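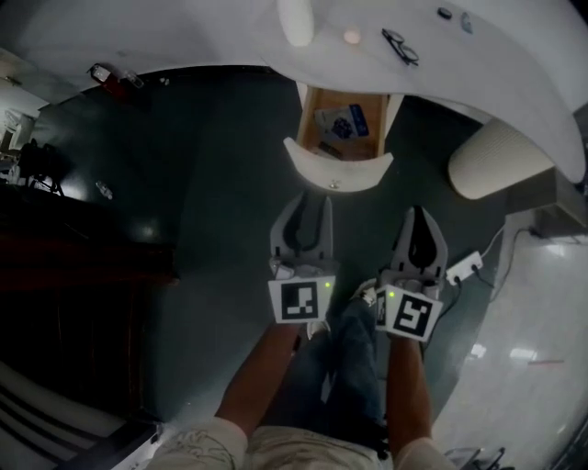 Office Furniture Fitter and Reception Desk Finisher (full time)
Stineck Interiors, Paden workshop
Posted 20 February 2018

Stineck Interiors builds and installs curved reception desks, counters and matching storage for offices, clinics and hotels. The Paden workshop has an opening for one fitter, reporting to the workshop lead, Hernán Chávez. The position is permanent. It replaces a post that ended in January.

The work

The fitter assembles curved desks from parts cut in our own shop, hangs and adjusts the drawers, and finishes the work on the customer's site. Most of our current orders are for white gloss desks with drawers set into the curve. A curved drawer front has to follow the line of the desk when closed and clear the panels beside it when opened. Setting these fronts takes up more of the fitter's time than any other single task.

Duties include:

Assembling desk sections up to 800 pounds total weight, with a crew of 4.
Mounting drawer runners and aligning curved fronts.
Fitting knobs and locks, and checking that each key turns without force.
Sanding and sealing wooden drawer interiors.
Polishing out light scratches in gloss surfaces.
Return visits to occupied offices for drawer repairs and adjustment.

Return visits are done while the customer's staff are at work nearby. Desks are often still in use when the fitter arrives, with eyeglasses, small personal items and supplies on top, and boxes in the drawers. The fitter asks the user to clear the desk, or clears it with the user's permission, and puts everything back where it was. Items are not to be set on the floor. Padded covers are supplied for the desktop and must be laid down before any tool is placed on it.

Requirements

Two years of paid work in cabinetmaking, furniture assembly or a similar trade.
Able to read a cutting list and a plan drawing with curved dimensions.
Able to lift 60 pounds and to work kneeling for long periods.
Valid driver's license.
Written English good enough to complete a site report.

Experience with spray finishing is useful but not required. Applicants who have worked only with straight cabinets will be considered if they can show accurate work. Training on curved fronts is given in the workshop by Nelly Puma during the first six weeks.

Hours and terms

Monday through Friday, 7:00 a.m. to 3:30 p.m., with a half-hour unpaid lunch. Site work may start earlier. Overtime is paid at time and a half and is agreed in advance. Hourly pay depends on experience and is discussed at the first interview. There is a yearly tool allowance of $400, available after the trial period. Work shirts and knee pads are supplied. Travel between the workshop and customer sites is paid time.

How to apply

Send a resume and photographs of two finished pieces to Yolanda Huaranga in the Paden office, by mail or in person at the front counter. For each piece, state the material, the finish and which parts of the work were yours. Do not send original drawings, as they cannot be returned.

Selected applicants will be asked to a half-day bench test, paid at the starting rate. The test consists of hanging one drawer with a curved front and correcting a second one that has been set out of line. Tools are provided. Applicants may bring their own hand tools.

Questions about the duties go to Hernán Chávez. Questions about pay and hours go to Yolanda Huaranga. The post stays open until filled.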